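Songbooks | Recordings | For Teachers | News | Contact

News > New Releases > Children's Music

Second Mekau songbook is ready for schools

May 5, 2026

The children's music publisher Karska has released the second book in its Mekau series, a collection of songs for singing in kindergarten and the first grades of school. The book comes with a recording, and both can be ordered together or separately.

The songs were written by Heloísa Bittencourt, who taught music to young children before she began to compose for them. In the first book she worked mostly with counting and the days of the week. The new one is about weather, animals and the sounds of a town in the morning. The melodies stay inside a small range, so that a child of five can sing them without shouting on the high notes.

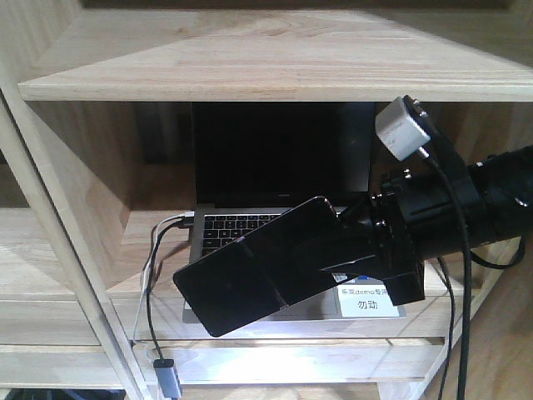

Each song is printed two times in the book. The first version has the melody and the words in large type, and the second has a piano part which a teacher with modest skills can play. Chord names for guitar are written over both. Teachers had asked for this after the first book, where the guitar chords were only in an appendix and one had to turn the pages during the singing.

The recording was made in February at the Brolau studio with a small group of players: clarinet, cello, accordion and hand drums. Every song is given with voices and then again without them, so the class can sing over the instruments. Bittencourt said that she wanted the tempo a little slower than on the first recording. "Some teachers wrote to me that the children ran out of breath," she said. "They were right, and I listened to it again with my own pupils, and I also ran out of breath." 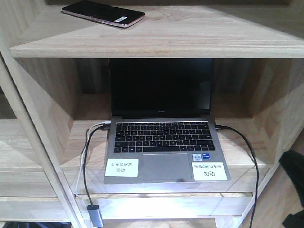
A laptop and a smartphone on light wooden shelves.

The book has 151 pages and a spiral binding, and it lies flat on a music stand. The words are in English, but three of the songs have a verse in Portuguese, with a guide to the pronunciation at the bottom of the page. A list of simple movements and clapping patterns is at the end.

Schools which order 40 copies or more receive the teacher's edition free of charge. Karska reports that the first book has sold 3,601 copies until now, most of them to schools and music teachers, and a smaller part to families who sing at home.

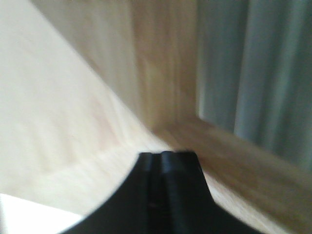

Black gripper fingers in front of pale wooden surfaces.

The songs will be performed for the first time in public at the Mocanu hall, by children from two local schools. Bittencourt will play the piano. Entrance is free, but the places are limited and should be reserved with the publisher. Families with small children are asked to choose seats near the aisle. The songbook and the recording will be on sale in the foyer before and after the concert.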